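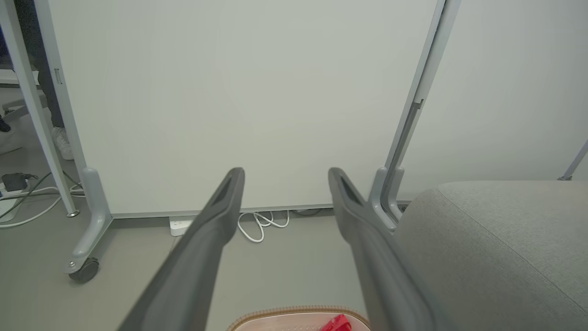

Need to stop a rolling whiteboard wandering off when people write on it
posted by Silluren, 18th October

We've got a big white board on castors in our shared room, got it second hand in September from an office clearance. Lean on it at all with a pen and off it goes. There's a power strip on the floor under the middle of it, against the wall, and cables running over to the left foot, so I'm worried about it rolling over them aswell. Landlord says no drilling. Budget is small. Any ideas? Also is it ok to leave the spare white cable coiled up next to the strip like that or should it be moved.

Kubiak
Look for a little lever on the castors first. Loads have brakes and people miss them, push down with your toe till it clicks. No lever = swap two of them for braked ones, front and back on opposite corners. Measure the stem before you order, I didnt and had to send mine back. Rubber castor cups also work if you hardly ever move it, cheap, go under the wheel. Carpet is a different story, they slide about.

Finlow
cups are rubbish on ours, got kicked off within a week. get brakes

Hunent
Cables: get them off the floor where the wheel goes. Flat rubber cable cover, or run the lot along the skirting with sticky clips (no drilling). A short coil is fine if it's only feeding a laptop or similar, but undo it for a heater or anything big, they get warm. And check what the strip is rated for, it's printed on the underneath usually.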